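4.3 Stacking and moving stainless steel bowls

This section applies to the round, shallow bowls supplied with the Treltis preparation range. For lidded containers, see section 4.5.

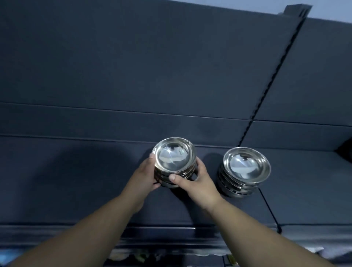

Figure 12. Stack held from both sides, with a second stack alongside.

Before you start

Bowls must be clean, fully dry and at room temperature. Check each rim for dents. A bowl with a dented rim will not nest squarely and must be kept out of the stack.

Making up a stack

1. Sort the bowls by size. Do not mix sizes in one stack.
2. Place the first bowl on a flat, dry surface with the open mouth upwards.
3. Lower each further bowl straight down into the one beneath. Do not twist or press.
4. Look along the side of the stack. The rims should form even, parallel ridges. If one ridge stands wider than the others, lift off the bowls above it and reseat them.
5. Continue until the stack is complete. Stacks intended for lifting by hand must not weigh more than 5 kg.

Note: Bowls from the older Cloltbridge range have a different wall angle and will jam if nested with Treltis bowls. The range name is stamped under the base.

Lifting and setting down

1. Stand square to the stack with both feet flat on the floor.
2. Place one hand on each side of the stack. Curl the fingers of one hand over the rolled rim near the top and lay the thumb of the other hand across the front, just below the top rim.
3. Apply even pressure from both sides and lift. Keep the stack close to the body.
4. Set the stack down gently and release one hand at a time.
5. Leave a gap between neighbouring stacks - 100 mm is enough for most users - so that each can be gripped from both sides.

CAUTION: Do not carry a stack by the top rim alone. The lower bowls may drop out without warning.

CAUTION: Do not slide stacks across a surface with open seams or joints. The base of the lowest bowl may catch and tip the stack.

Separating bowls that have stuck

1. Set the stack down and hold the lower bowls steady.
2. Turn the top bowl slightly to the left and right while lifting.
3. If it does not move, run warm water over the outside of the stack for 2 minutes and try again. Dry all bowls before restacking.

Do not use a knife or other blade between the rims - this will mark the polished finish and may leave a sharp edge.

Replacement bowls are listed in Appendix B.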